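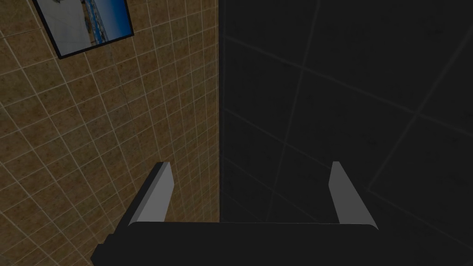
Work on the shared kitchens and washrooms at the Plokow hostel has gone on through the winter without a break, and the building has stayed open to residents throughout. The grant covered the refit of the ground floor and half of the first. Wall finishes were agreed with residents in the autumn, and the choice was a mottled brown square tile with pale grout on one wall and a dark grey tiled wall meeting it at the corner. The ground floor is now finished apart from two door closers, which are on order.

Spending

We have drawn down 50 per cent of the grant. The largest single cost was drainage. When the old floor was lifted in the east washroom, the pipe beneath it had dropped at one end and had to be relaid as far as the yard. This was paid for from contingency. The remaining contingency is small but we do not expect to open any more floors.

Zornetti, the main contractor, has held its prices for the second stage. The quote from Mak for the extractor fans was higher than budgeted, so we have kept the existing fans on the first floor and will have them cleaned and rewired.

Residents

The hostel housed 237 people over the period, against 262 in the same period last year. The drop is explained by rooms kept free for those who had to move while their corridor was closed. Most moves were for up to 96 hours. Three people asked to stay in their new rooms and were allowed to.

Complaints were mainly about noise before eight in the morning. Drilling now starts at nine, and there is no work at all on Sunday. The shared laundry was out of use for longer than promised — the fault was ours, as the new meter had not been booked in time — and we gave residents tokens for the launderette on the main road.

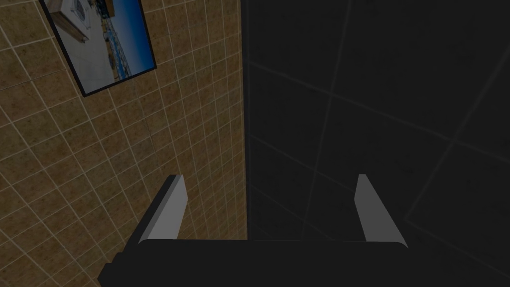 Tiled corner, with a framed picture high on the brown wall.

Residents asked for the rooms to feel less bare, and a small sum was moved from signage to pay for pictures and hooks. We would like your agreement to do the same on the first floor. The amount is within the limit set out in the grant letter.

Next period

The first floor kitchen will close in March. Temporary hobs and a sink will be set up in the meeting room, and the fire officer has seen the plan. Resoton will test the new alarm panel before the corridor reopens. We still need a decision from you on the lift, as the service contract ends before the next report is due.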